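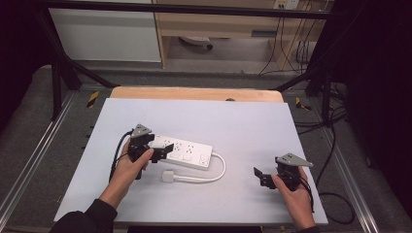 Durante anos tratei a extensão elétrica como parente pobre da casa. Vivia atrás do sofá, no meio do pó, e só me lembrava dela quando precisava de carregar o telemóvel. Até que mudei de apartamento e, ao abrir os caixotes, encontrei 8 (oito! para duas pessoas!), todas enroladas umas nas outras.

Passei uma tarde inteira naquilo -- e gostei, confesso. Limpei-as com um pano seco, deitei fora duas com o cabo gasto e fiquei com as brancas, que desaparecem contra o rodapé. A da secretária tem interruptor, e agora desligo tudo antes de me deitar, o que me dá um prazer um bocado ridículo.

Na Retamal, a loja de ferragens da minha rua, comprei fitas de velcro e 70 etiquetas, muito mais do que precisava. Já etiquetei o candeeiro, a impressora e até a torradeira -- as que sobraram estão na gaveta dos talheres.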